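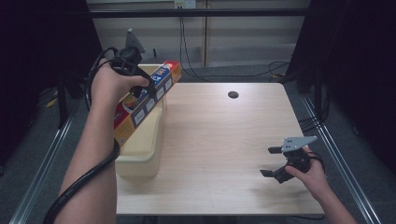
Vol. 10, p. 800

### 4.2 Where people sit, and what they say about it

I went into this part of the study fairly sure that sockets would explain everything. Give people somewhere to plug in and they'll sit there, I thought, and I'd even pencilled in a heading to that effect. The seat logs from the two reading rooms (Ellholm and Caliton) were much messier than that. We ended up with 2,309 logged sittings once Sandamali Ekanayake had been through and taken out the double entries, and at Ellholm the seats by the sockets filled first only in the mornings. After lunch people drifted towards the north wall, where there isn't a single socket!

So I did what I should have done earlier and asked them. Ilham Ezzat and I handed out 100 short comment cards at each site, and the word that kept coming back was "light". Some readers wanted more of it. Far more were bothered by where it landed. One Caliton regular wrote that she could "read the page or look at the table, never both", and another had taken to laying a scarf under his book (a habit he'd brought from his old library, apparently, and was rather proud of).

I hadn't thought of the furniture as part of the lighting at all, and the earlier seat-choice work I was leaning on doesn't either. Badawi's survey of study spaces treats the table as a given: so wide, so deep, so many chairs. But a pale top throws a good deal of light back at whoever is sitting behind it, and even a soft sheen can put a bright patch right where you want your notes to go (Figure 4).

**Figure 4.** Glare on a pale wood-grain table top. 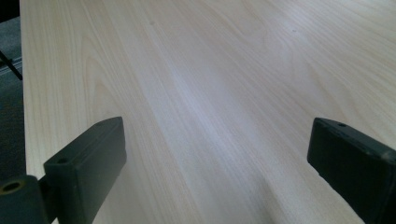

The dark green tops at Ellholm, which the staff had been hoping to get rid of for years, drew hardly any complaints of this sort. Readers called them gloomy, old-fashioned and, in one case, "like eating your tea in a billiard hall", yet they stayed longer at them in the afternoon than at the newer tables two rows over. I don't want to make too much of this. The green tables are also further from the door and the photocopier, and Gus Thibodeaux, who read an early draft, rightly pointed out that I can't pull those things apart with the logs I have.

We did try. In May we swapped the blinds at Caliton for a thicker cloth and left the tables where they were. The drift to the north wall got smaller, though it didn't go away, and the readers who stayed put were mostly the ones working on paper. Laptop users carried on much as before, which I'd have guessed wrongly too. Their cards grumbled about the chairs instead, and I come back to those in Section 4.3.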